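Re: [Flutedum-list] Fall potluck and the shared kitchen hours

3 comments · 11 shares

Hello all,

Thanks to Ingegerd for getting this going, and sorry I've been slow with my answer. My sister was visiting and we did a great deal of sitting on the porch and not much else (no regrets!).

Ingegerd Kvam wrote:
> Could whoever has the notes from last year post them? I'd like to know
> what we did about the soup, and whether people want the potluck in
> October again or earlier. Also, is Gayan still willing to bring the
> long tables over from Bivora?

I have the notes, such as they are, so let me go through them in the order I find them.

1. The soup. Walid made his lentil soup in two big pots and it fed 52 people, with a bit left over that I took home and was very glad of. He has told me he'd happily do it again if somebody else peels the onions. Any plain side that can be warmed up quickly is welcome next to it, rice especially.
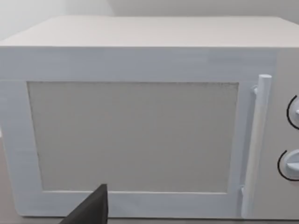
2. The date. I'd vote for October again. September is lovely, but half the street is still away or just back and digging out from under the laundry, and the gardeners among us are up to their elbows in tomatoes. Last year we started at 5:30 and that seemed to suit the families with little ones, though Nizar thought it was early and he may want to make his case.

3. Tables and dishes. Gayan, please do speak up! We used 11 tables last time and they were a tight fit by the coat rack. As for dishes, I'd much sooner wash up than throw out another sack of paper plates, and if we put people down for half an hour each at the sink it goes quickly and the talk is good. 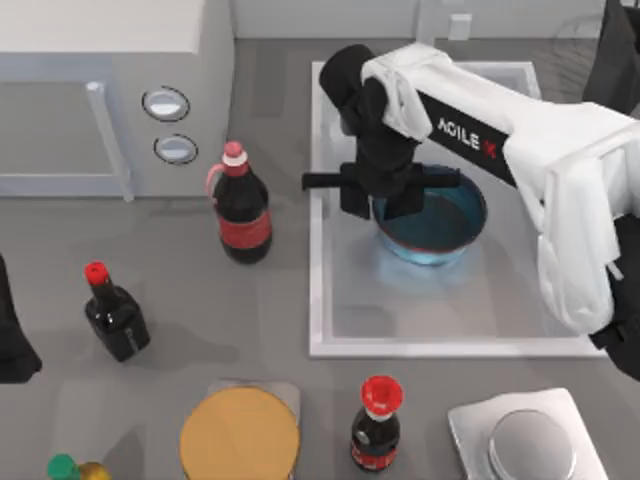 I'd also like us to ask for labels on the food this time, with nuts and dairy written out plainly. My neighbor's boy can't have either, and his mother spent most of the evening going from dish to dish asking who made what. A strip of tape and a marker will do it.

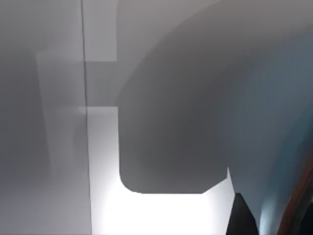 Then there's the money, which is short and sweet. We have $19 left in the envelope, and I'd put it toward coffee and a decent tablecloth for the dessert end. If anyone has a tablecloth to lend, so much the better, and I'll iron it.

Write back with your dish when you know it. I'm making the plum cake.

Warmly,
Sawsan Boutros

Last updated: August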